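The Back Room, Before the Shelves Fill Up

2 min read

Okay, so a bunch of you asked to see the back room, and I kept putting it off because there was always one more box in the way. I've been at it since May, mostly in the evenings after supper, with the radio on and a mug of something going cold on the windowsill. It's the room we used to call Remow (old family joke, way too long to explain) and for years it was where things went when we couldn't decide about them. Extension cords! Christmas tins! A fondue set I have never once used!

I'm not a before-and-after person. I forgot to take the before, so you'll have to trust me that it was bad. I hauled out 40 boxes, gave away a good half of what was in them, and spent 200 dollars total, most of that on paint and a decent stepladder from Tsakiris down the hill. The paint is Fernholm white, the eggshell one. I went back and forth between that and a warmer cream from Markell for weeks, taped little swatches up, squinted at them at breakfast time and again at night. White won. I do still think about the cream.

It took 2 coats on the walls and a whole lot of patience overhead. Painting a ceiling with beams is murder on the neck, so if you're doing one, take breaks and wear a hat. I thought about boxing everything in up there and decided I like seeing the beams and the pipes. They give you something to look at while you're on hold with the gas company.

The long shelf is my favorite part by a mile. I've got plans for it: cookbooks at one end, jars in the middle, and then the radio, which needs a home that isn't the floor. I priced out a second shelf at roughly 50 dollars, but I'm going to live with one for a while and see.

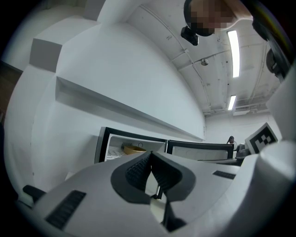
The long white shelf along the wall, with the beams and conduit overhead.

Next up is the floor, which needs a proper scrub before I even think about a rug. More pictures once the cookbooks are in!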